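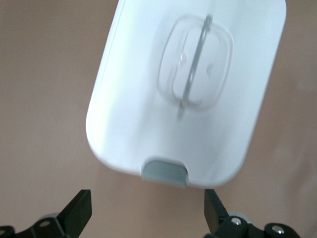 Wrist view, lid with grey tab, fingers open.

9 May 2020

Lid task, left arm doing the placing. Wanted to find out whether the wrist view on its own is enough to line the lid up with the box, or whether we still need the fixed view for the last bit of the approach. Up to now the policy has had both and we never separated them.

Set-up as in the Demska notes. Brown paper down, pink box, the magenta plush thing inside, white lid. Trained on 100 teleoperated demos, same ones for every condition, so any difference should come from the inputs. Three conditions: both views, wrist only, fixed only. 15 trials each. A trial counts if the lid ends up seated on all four corners within the time limit. Pressing the tab down is scored separately and I have left it out of the numbers below.

Both views: 13 of 15.
Wrist only: 6 of 15.
Fixed only: 10 of 15.

I had expected wrist only to come second. Went back through the recordings and most of its failures look alike. The grasp is fine, the arm carries the lid across, and then it comes down too early and one corner rides up on the plush. My reading is that once the lid is held it fills so much of the wrist view that the rim of the box is hidden, and the policy is guessing at height. Fixed only fails differently – it gets the height right but picks the lid up off-centre, and the error stays with it to the end.
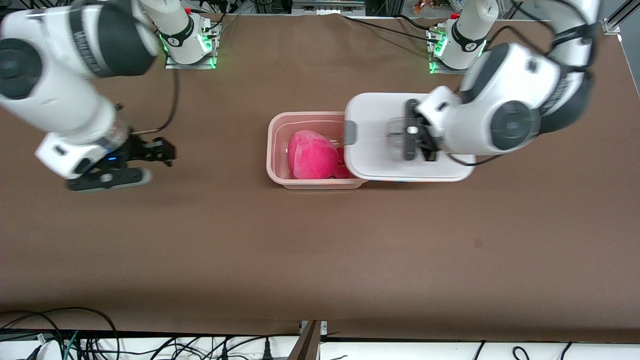 Antigoni Vrettos read the numbers over and thinks I am blaming the view for something the demos did. Her point is that in more than 70 of them the operator tilts the lid the same way before lowering it, so wrist only may have learned the tilt and nothing about where the box is. She would shift the box between trials and see whether the lid follows it.

Fair. I kept the box within a small patch all day, so I can't rule it out from what I have. The early lowering would fit her account as well as mine.

Tried a quick check before packing up: wrist only, box moved 5 cm towards the near edge of the paper, five trials. Lid went to the old position in four and somewhere between the two in the other. Small sample, and I did not run the same check on the other two conditions, but it leans her way.

To do:
– record new demos with the box position varied and the tilt left to the operator
– repeat all three conditions with the same shift
– run once with the plush taken out, to see what the corner failures look like without it
– save the gripper width in the Floltura logs, it is missing from the first two trials
– ask about the spare lid before July, the Grasten one is a different size and won't do

Recordings are in the shared folder under today's date, failures marked with an f.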